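Drargate cloth folding results: questions we keep getting

Last updated 3/2/24. Maintained by Mihret Chala. Send corrections to the lab list and please quote the paragraph you disagree with.

What does the Drargate paper claim?

That a single arm can learn to fold a cloth it has never handled, using a policy trained on 400 demonstrations. The headline success rate comes from one cloth, in one lab, with one person deciding what counted as a fold. I was that person for part of it, so I have some idea how much the number is worth.

How many trials is the success rate based on?

There were 234 attempts on the final version of the policy. Of those, 120 were scored as successes. The talk version used a smaller set of 32, picked after the lighting was changed, and the rate on that set is much higher. If you see the higher figure quoted, ask which set it came from.

What counts as a success?

The cloth ends up with one edge lying over the other and the gripper lets go. Creases are ignored. So is the angle of the fold. A person looking at many of our "successes" would pick the cloth up and start again. We kept the rule loose so we could compare with the older Baidoo runs, which used the same one, and I still think that was a poor trade.
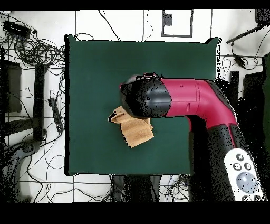

Why did you use only one arm?

The question we set out to answer was whether the policy could fold without a second hand holding the cloth down. Two arms make the task easier and the result harder to read, since you can't tell how much the extra grip is doing. Whether anyone needs one-armed folding is a fair thing to ask, and the paper doesn't really answer it.

Does it work on other fabrics?

We don't know. Gakeck asked us to say "generalizes to soft goods" in the summary and we took it out. The new-cloth claim rests on a second piece of the same material in a different size. That is a very thin reading of "never handled."

Is the depth data clean?

No. It has speckle and dropouts, worst over dark surfaces. We filtered it before training and again at run time, with different settings, which was a mistake. The November rerun uses the same filter for both. The rate dropped a little.

Has anyone outside the group repeated it?

Zelex tried and got far fewer usable folds. They had a different gripper and wrote their own scoring rule, so the two results can't be lined up. I would still take theirs seriously.

Can I get the raw trials?

On request, failures included. The scoring sheets come with them. Please score a batch yourself before you look at ours, and tell us how far apart we are.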